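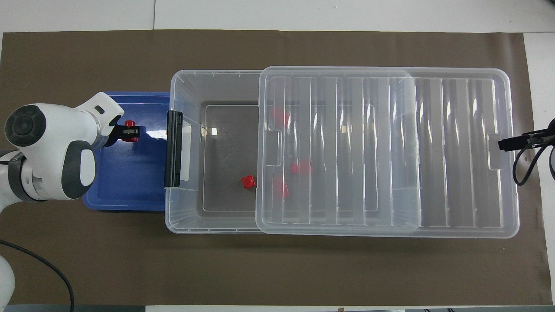 Blue tray on the brown work mat.

Progress report to the Halonen Fund
Project: Reading evenings and home library in Serero
Prepared by Adesuwa Abubakar, project coordinator
January 14, 2020

Dear colleagues,

I am sending you the second report for our project. It covers the period from November until now.

Book lending

The home library was opened in the first week of November in the old post room in Serero. At the start we had 400 books for children on the shelves. With the gifts from families the number is now 452. Most of the gifts were in good condition, but we had to put away a few which were too old or had missing pages. The picture books are borrowed the most. The books for ages ten to twelve stay on the shelf more than we wished, and I think our choice was too serious for them. We asked the children to write down titles they would like, and we will buy from this list in the next period.

At present 58 families have a library card. Our goal in the application was 40 for this date, so we are ahead of the plan. Most of these families live near the center. From Skumer, on the other side of the river, only three families have joined. The bus from there does not run after six in the evening, and our opening hours were not suitable for them. From this month we open also on Saturday morning.

Reading evenings

The evenings are held every second week and last one hour. Parents read aloud in the language they speak at home, and after this the same story is read in English. It was difficult to find stories in both languages, so two mothers translated the texts by themselves. I would like to pay them a small amount for this work in the future. It was not foreseen in the budget and I ask for your opinion.

One evening in November was canceled when the heating did not work. We moved it to the following week and fewer children came.

Spending

The shelves from Prudura cost less than the offer we sent you, and they were delivered two weeks late. We would like to use the difference for book covers and a second reading lamp. The printing of the library cards was paid as planned. The full table of costs and the receipts are sent separately.

Next steps

Until the end of the spring we will continue the evenings, visit the school in Skumer and buy the new books. I would be glad to receive your answer about the translations before we order them.

With kind regards,
Adesuwa Abubakar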